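# Trovlow Tea and Rest Log

Data card, release 8

## Summary

Trovlow is a table of self-kept diary entries on herbal tea use and evening habits. It was put together by Leandro Fuentealba and Cletus Achterberg from paper diaries returned to the Valdebenito practice. It holds 2149 entries from adults who drank a caffeine-free tea in the evening and wrote down how rested they felt the next morning.

The table is meant for teaching and for testing analysis code. It was not built to show that any tea works, and it has no control group.

## Contents

- `entries.csv` – one row per diary entry, 2149 rows
- `teas.csv` – one row per tea blend, with the plants listed on the packet
- `codes.txt` – meaning of every code used in the other two files

## Fields in entries.csv

- `pid` – diary number, with no link to a name
- `tea` – key into `teas.csv`
- `cup_time` – local time of the last cup, 24-hour clock
- `steep_min` – steeping time in whole minutes, blank if not written down
- `rested` – score from 1 (not at all) to 5 (fully)
- `note_flag` – 1 if the diary page had a free-text note, otherwise 0

The notes themselves are not released. Some name family members or medicines.

## Collection

Diaries were filled in at home. Each person was asked to use the same cup throughout and to rinse the pot or strainer between uses, as leftover leaf changes the strength of the next brew. No one checked that this was done.

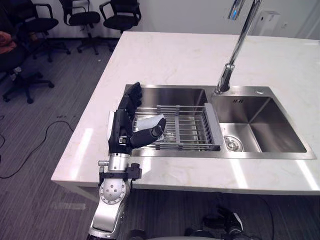
## Cleaning

Pages were typed in twice and compared with the `pustia` script. Where the two versions differed, the paper page was read again. Entries with no `rested` score were dropped before release.

Of the remaining rows, 1857 have a usable `steep_min`. Ranges such as "5 to 7" were set to the lower value. Times after midnight belong to the evening before – sort by `pid` and row order, not by `cup_time`.

## Known problems

- Chamomile blends make up 1009 entries. Any average over the whole table leans toward them.
- Scores of 3 are more common on pages with no note.
- Release 7 had the keys for two valerian blends swapped. Do not mix releases.

## Use

Free to copy and change with credit to Trovlow. Please do not use it for health advice. Valerian in particular can interact with sedatives, and the table has no field for medicines.

Comments

**drikgate**
Is the blank in steep_min a true empty field or a space? My reader turns the column into text.

**Cletus Achterberg**
It should be empty. A few rows had a trailing space, fixed in the May upload. Pull the file again.

**mossandmint**
Would be useful to have cup size. A mug and a small teacup are not the same dose.

**Leandro Fuentealba**
Agreed, but the diary form did not ask for it, so we can't add it for these entries.

**drikgate**
New file loads fine, thanks.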